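Brellerel (cushion)

The Brellerel is a type of long decorative cushion with a flat back and a rounded front, made to be placed against the headboard of a bed or along the wall side of a bench. It was designed by Roswitha Lindemann for the home textile firm Komel, and it is also made under license by the smaller workshop Sárközi. In shops it is usually sold as a set, which contains the cover and the filling, but the cover can be bought separately.

The name is used for the shape and not for a certain fabric. A cushion with a Brellerel shape can be found in cotton, linen, wool felt and several mixed fabrics.

Name

Lindemann has explained that the word has no meaning in any language. She wanted a name which would be easy to embroider in one line, with letters of nearly the same height. The first labels had the spelling "Brelerel", with only one l in the middle, and covers with this label are sometimes looked for by collectors. The spelling was corrected when the second series of covers was prepared.

Shape and construction

The front of the cushion is a half cylinder and the back is a flat panel. The two are joined by a seam with a piping cord, which goes around the whole cushion, and the ends are closed by half-round pieces of the same fabric. The zipper is on the flat back, close to the lower edge, so that it stays hidden when the cushion stands in its place. On the older covers there were buttons in the place of the zipper.

The flat back is made from a stiffer fabric than the front. In the Komel version it is a cotton canvas, and in the Sárközi version it is a felted wool sold as Feltent. The wool back does not slide on a painted wall, but it needs more careful washing. Some owners have reported that the wool leaves fine hairs on light bed linen during the first weeks of use.
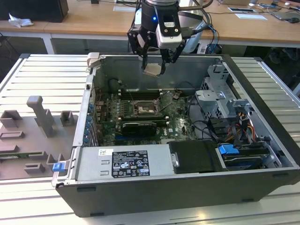 A gripper holding a small tan square part over an open desktop computer.

Filling

The original filling was feather, inside an inner bag divided into chambers. The chambers keep the feathers from falling to one end, because a long cushion is often lifted at one end only. Later a polyester filling was offered, and this one is now the more common. It is lighter and cheaper, and it can be washed at home, but it becomes flat in the middle after some years and cannot be shaken back into form so well.

A third filling, of buckwheat hulls, was sold by Sárközi for a short time. It made the cushion heavy and a little noisy. It was taken out of the catalog, although the inner bag for it can still be ordered empty.

Fabrics and patterns

The first series was made in plain colors only: ivory, rust, dark green and a gray blue. Patterns came with the second series, when Komel asked the weaver Nilton Palomino for a group of narrow striped fabrics. The stripes run along the length of the cushion. Palomino's opinion was that stripes going around the half cylinder made it look like a barrel, and this rule was kept in all the later series of Komel. Sárközi did not follow it.

The best known pattern is number 1291 in the Komel fabric book, a small leaf repeated in rust on ivory. It is woven and not printed, so the reverse side shows the same leaf with the colors exchanged. The pattern was drawn by Eliécer Echeverri, who had prepared it at first for a curtain. The leaf is smaller on the cushion than it was in the curtain drawing, and the stem was made shorter.

Most of the current covers are 100% cotton. The linen covers are lined, and for this reason they are less soft to the hand than the cotton ones. 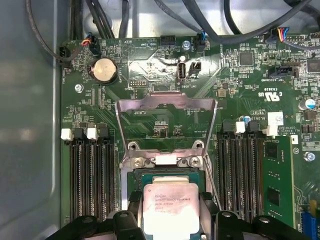 Covers made from patterned fabric need more material than plain ones, as the leaf or stripe must meet at the seam between the front and the half-round ends. In the cheaper copies this matching is usually not done. It is one of the simple ways to tell a copy from a licensed cover, together with the piping, which in the copies is often glued at the corners.

Care

Cotton covers are washed inside out with the zipper closed. The maker recommends ironing the cover while it is still a little damp, and putting it back on the filling before it is fully cool. Covers with the wool back are washed by hand or given to a dry cleaner. The piping cord of the older covers was not washed before sewing, and it can shrink about 2 percent, which is enough to make small waves along the seam.

Feather fillings should be aired flat. Hanging them by one end puts weight on the chamber walls, and the stitching there is only a single row.

Reception

The textile writer Orvokki Jääskeläinen called the Brellerel "a cushion for people who read in bed and do not want to admit that they need a backrest." She praised the flat back and criticized the price of the separate covers. The decorator Yeison Quintero has used it mostly on hallway benches, where in his view it looks more orderly than a row of square pillows. He has also written that the shape is too wide for a narrow single bed, and that the shorter size, added in a November catalog, did not keep the right proportion between length and height.

Komel gives a guarantee of 10 years on the zipper and the seams. The fabric is not included.

See also

Bolster
Piping (sewing)
Throw pillow
Window seat

This page was last edited on 9/20/26.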